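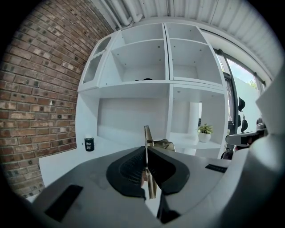 Ward line petition clears the bar, goes to council in December

A petition asking the Stestley council to stop splitting the Faltilgate College campus between two wards has been certified by the city clerk. The clerk's office accepted 668 signatures. The city charter requires 500 from registered voters before the council has to take up a petition in open session, so the item will be on the December agenda whether or not a member chooses to sponsor it.

The line at issue runs down the middle of Orchard Street. Students who live in the dorms on the north side vote in Ward 2. Students who live on the south side, along with most of the off-campus renters, vote in Ward 3. The two wards have different polling places and different council members, and in city elections they get different ballots.

Ama Dogbe, a junior who lives on the south side and organized the signature drive, said most of the people she talked to did not know which ward they were in.

"I had roommates from last year who moved across the street and thought nothing had changed," Dogbe said. "They went to the old place and got told to fill out a provisional ballot. Some of them did it and some of them had class and left."

Dogbe is registered in Stestley and has voted here in both city elections since she enrolled. The drive began at a table outside the dining hall in Kourkoulas Hall and later moved to the farmers market and the bus stop by the library. She said the market turned out to be the better spot. Many of those who signed there had no connection to the college and were annoyed by the same line, which also cuts the Orchard Street apartments off from the neighborhood behind them.

What the petition asks for

The petition is short. It asks the council to redraw the line between Wards 2 and 3 so that all college housing falls in a single ward, and to do it before the next city election. It does not say which ward that should be.

It also asks the city to mail a notice to every affected address once a new line is adopted, and to post signs at the old polling place for at least one election afterward. The city did neither the last time the wards were changed.

Under the charter, the council can adopt the petition as written, send it to staff for a report, or vote it down. It cannot simply leave it on the table. If members vote it down, the organizers may collect signatures again to put the question on the ballot, but the threshold for that is higher and the signatures already gathered would not carry over.

The ward map is drawn by population, which includes students who live here during the school year. Any move that puts all of the dorms on one side of the line means that some blocks have to go the other way to keep the wards close to even. City staff have not said which blocks those might be. The planning department has a consultant's map from the last redistricting that kept the campus whole, and Dogbe's group attached a copy to its filing. That version would have moved several blocks near the rail yard from Ward 3 to Ward 2. It was not adopted, and the minutes do not record much discussion of it.

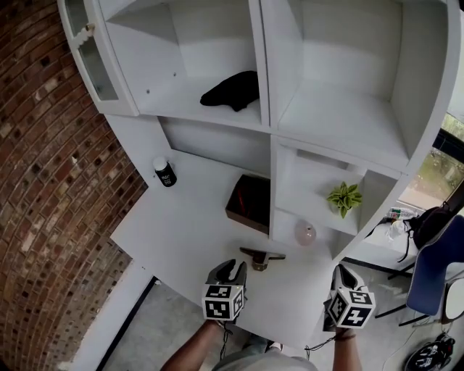

Where council members stand

Aarti Srivastava, who represents Ward 3, said she supports putting the campus in one ward and does not mind if it is not hers.

"I get calls from students in Ward 2 all the time, and I have to tell them I'm not the person who votes on their stop sign," Srivastava said. "Then they ask who is, and I tell them, and they say they've never heard of him. I'd like to have fewer of those calls."

She said she would ask staff to come to the December meeting with more than one option, and that she wants the rail yard blocks to hear from the city before any vote is taken. Residents there were moved once already in the last round.

The Ward 2 member did not return a message left for this newsletter. At the last regular meeting he said the current line follows a street that everybody can find, and that a line drawn around dorms would have to be changed again whenever the college builds. The college has a new residence hall in its long-range plan for the old parking lot east of the gym, but it has not applied for a permit.

The mayor, who votes only to break a tie, said he would wait for the staff report.

There has been some opposition at public comment. One speaker said students are only here for a few years and should vote where their parents live. The city attorney reminded the room that where a student may register is settled by state law and is not a question before the council. Another speaker, a homeowner on the Ward 2 side, said she had no problem with students voting but worried that one ward with all of the dorms in it would have a council member who thought mainly about parking permits.

Dogbe said she had heard the same thing at the market. "I told people that they already have a line nobody likes, and they should come and say where they want it," she said. "A couple of them signed after that and a couple didn't."

Problems with the online form

Part of the drive was run through Onine, the petition service the city began using last spring. Signers enter a name, an address and a birth date, and the system checks the entry against the voter file before it goes to the clerk.

Students had trouble with it. Campus mail goes to a box number, and many of them typed that in place of a street address. The system rejected those entries without saying why. Organizers went back to paper for the last stretch and asked people who had been turned away online to sign again in person.

The clerk's office said it did not count anyone twice. It has asked for the form to show an error message when a box number is entered, and it has added a line to the instructions in the meantime. Anyone using the service for another petition should enter the address where they are registered to vote, including the dorm name and street number.

Paper petitions are still allowed. Blank forms are at the clerk's counter and must be returned together, stapled, with the circulator's statement signed on the last page.

How to comment

The council meets in the main chamber at City Hall. Doors open at 6 p.m. and the meeting starts at 6:30. Public comment on the petition will be taken when the item comes up, not at the start of the meeting, so speakers should expect to wait. The sign-up sheet is on the table by the chamber doors and is collected when the meeting is called to order.

Written comments can be dropped off at the clerk's counter or sent by email through the city website. Put "ward line petition" in the subject. Comments received by noon on the day of the meeting go into the packet that members see before they vote. Later ones are added to the record afterward.

The full petition and the current ward map are posted on the clerk's page. A printed map is also up in the lobby of Kourkoulas Hall, next to the mail room. To find out which ward you are in now, call the clerk's office with your street address.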